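Chapter 3
Seeing Robots at Work

Most people first meet a working robot at an open day. The room is set up for visitors, staff are on hand to talk, and the machines do short tasks again and again. This chapter follows one such day, held by Driltine, a firm that makes control software for small robot arms. Binta Olatunji planned the program. Sosina Asfaw ran the demonstrations.

A demonstration begins long before the first visitor arrives. Power, data and emergency stop lines all have to be planned, and each one has to reach its machine without crossing a walkway. At Driltine, Olatunji drew the cable plan in February. 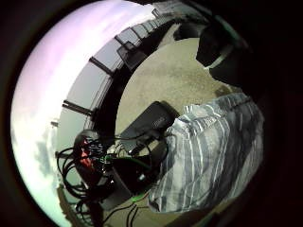
Figure 3.1 Black cables and red connectors beside a case on the floor, near a railing.

Cable work is slow and is still done by hand. A robot can repeat a motion it has been taught, but a loose cable bends in a new way each time it is picked up. Asfaw used this point in her talk, and it comes back in Section 3.2.
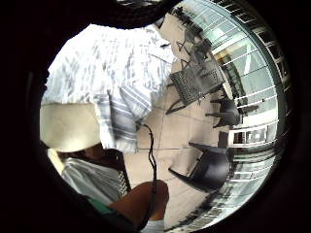
Figure 3.2 A thin dark cable held in one hand. Tall windows let in daylight across the tiled floor.

By closing time the open day had drawn 53 visitors. Many of their questions were about safety and cost, and few were about speed.

Before you read on, write down one job in your home or school that uses a cord, rope or hose. List each step a person takes to do it. You will need the list for the activity on gripping.

Key terms: demonstration, emergency stop, gripper, work area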